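The white table finally gets a proper lunch

I have wanted a long table for years. A really long one, the sort where you can leave the big salad bowl at one end and still have somewhere to put your elbows. Well, now we've got one, and I'm so pleased with it that you're getting a whole post about a table. Sorry, not sorry!

Saskia Mahuika had been telling me since December that white was a mistake (she has two small boys and a brown sofa, so she knows what she's talking about). And I do see her point. But a pale top makes every colour you put on it sing. My odd collection of plates, none of which match, has never looked so cheerful. The teal ones were from a market stall, the orange ones came from Grigore when he moved to a smaller flat, and I'd always kept them on separate shelves as though they might fight. They don't! They look lovely together.

The other joy is the dark legs. I nearly went for the all-white version and I'm glad I held out, as they look so smart against the big glossy floor tiles. The tiles do show every crumb, mind you. I keep a dustpan close by.

So, Sunday lunch. My rule for a relaxed one is to begin with a clear table, however tempting it is to shuffle the post and the keys down to the far end and lay up around them. Everything off, a quick wipe with a warm cloth, and then the crockery goes on – plates first, bowls on top, and the mugs towards the back where sleeves won't catch them. Food in packets can stay in packets. I used to decant everything into little dishes and all it ever got me was more little dishes to wash.
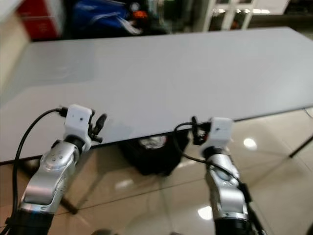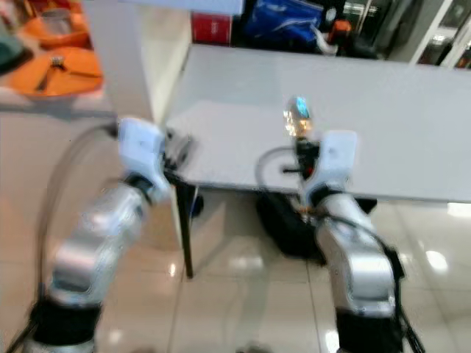
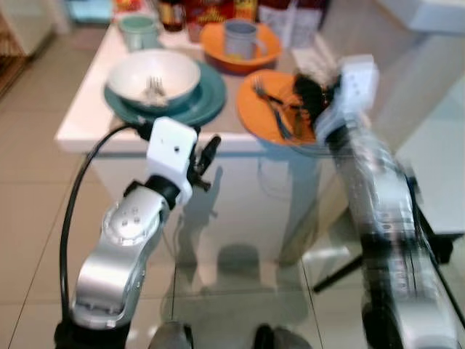

The white table, bare in the first one and piled up with dishes and food in the last. I love that pale green mug.

I've become a great believer in a bowl sitting on a plate, by the way. It catches the drips, it gives you somewhere to rest your bread, and if somebody wants seconds of something drier they can lift the bowl off and carry on. Teodoro thinks this is terribly fancy. He grew up eating soup out of a mug and still would, given the chance.

Next on my list is a cloth, or maybe a runner, and I can't decide. Sekar has offered me a striped one in blue and cream which I think might be perfect, only it's made for a round table and I'd have to do something clever with the hem. If any of you have turned a round cloth into a long one, please tell me how you did it. My sewing machine is coming out of the cupboard this week either way!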